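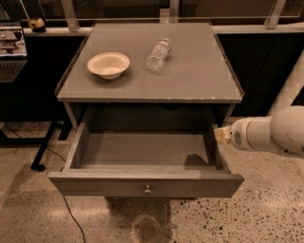 Drawer task, day 3 with the new contact term

Home | Notebook | Methods | Data | People

2 min read

2020-03-08

Big day for the Halcombe policy! Same gray nightstand as before, bottle on its side and the shallow bowl up top, and the arm working at the right rim of the open drawer. I've wanted to see those fingers line up over the rim instead of going for the knob every single time.

What changed: the contact term now scores the whole rim as a place to push, where the old version only knew the knob. Retrained overnight on 406 demos (the Stallmont set plus our own, minus the ones with bad timestamps). Loss curve looks a bit lumpy near the end, will rerun with a second seed.

Closing from fully open: 13 tries, 2 misses. Both misses came in too high and slid over the edge. The Brunier baseline missed about half on the same setup, so I'm really happy with this.

Still to do:
- lower the approach height a little, then repeat
- bottle into drawer, then close (the fun one!)
- try the clear sheet on top vs. bare top, depth gets noisy on shiny stuff
- copy logs to the Farquharson drive before the disk fills up again

Bowl pick-up not touched yet. Leave the nightstand where it is please, I have the pose saved.

Contact: Halcombe notebook page | Back to top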